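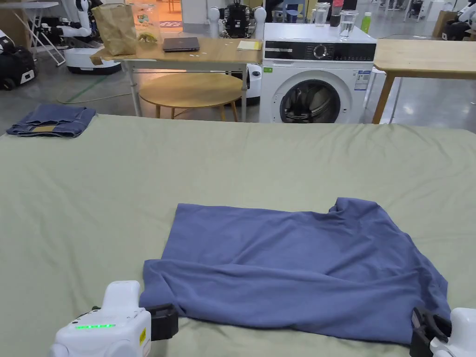 Figure 6.1. A T-shirt between two hand-held grippers on the practice surface, with folded jeans at the upper left.

Home | Contents | Previous chapter | Next chapter | Instructor notes

Chapter 6
Learning to Fold: Demonstrations and the Trouble with Cloth

If you have ever tried to teach a child to fold a shirt, you already know a good part of what this chapter has to say. You start out explaining, you run out of words somewhere near the second sleeve, and before long you are simply doing it yourself and saying "like this, see?" Most of the methods we'll meet in the coming pages grew out of that same moment of giving up on words!

Cloth is a hard thing to describe to a machine. A mug keeps its shape when you pick it up, and a handful of numbers will tell you where it is and which way it faces. A T-shirt can double back on itself in more ways than we could ever list, and a hem hidden under a fold is still a hem, waiting to be found. In Chapter 5 we leaned on rigid shapes quite heavily, and I'm afraid we must now let go of them.

Our running example is the Karkdale folding study, led by Fathima Bhuiyan and Moushumi Thambiah. Their team gathered 1,856 demonstrations, each one a person working a garment with a pair of grippers, and then trained a policy to copy the motions. The first version learned from roughly 900 of these and did nicely on shirts that began flat. Give it a bunched one, though, and it would pinch the top layer, lift, and carry on as if all were well.

What helped most was a second, much smaller set - just 50 demonstrations - that began from a bad fold and showed how to get out of it. We'll come back to that result in Section 6.4, where you will also find Afroza Munshi's objections to how it was scored. Keep a shirt of your own nearby as you read. The first exercise asks for one.

This site uses cookies to remember your place in the book. Accept | Settings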